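Primdale Dotty Blanket by Minmont

I've sold bedding for 11 years and I still get silly about a good blanket. The Primdale is my favorite thing in the shop right now – soft, a bit heavier than you'd expect, and the color hides a multitude of sins (tea, mostly). It's a mauve that leans toward taupe, with big white dots all over it, and in some of the dots there's a little black animal in mid-leap. My niece says deer, I say antelope, and Minmont won't tell us!

I use mine as a top layer over a fitted sheet, and it's also where I fold the laundry, so it gets plenty of wear. Plain colors look lovely on it. Pink especially!
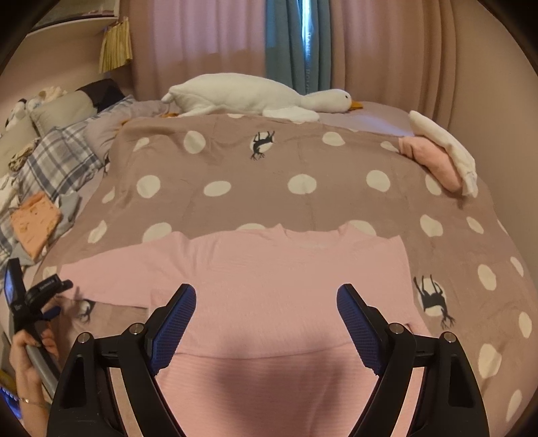
The Primdale in mauve-taupe, with a pink ribbed top laid out on it. Goose, shirt and towel not included.

Wash it at 90 degrees Fahrenheit, inside out if you can be bothered with the cover version, and hang it over a rail. I've put mine in the dryer on low a few times and it came out fine, but the label says no, so please don't quote me.

Ynyr Llewellyn wrote in to ask if it fits a twin bed with enough left over to tuck in. Yes, it does, and you'll get a decent tuck on both sides.

Item no. 1007
Price: $70
Also available as a duvet cover, same pattern
Back in stock in January – leave your email and I'll drop you a line when the box gets here.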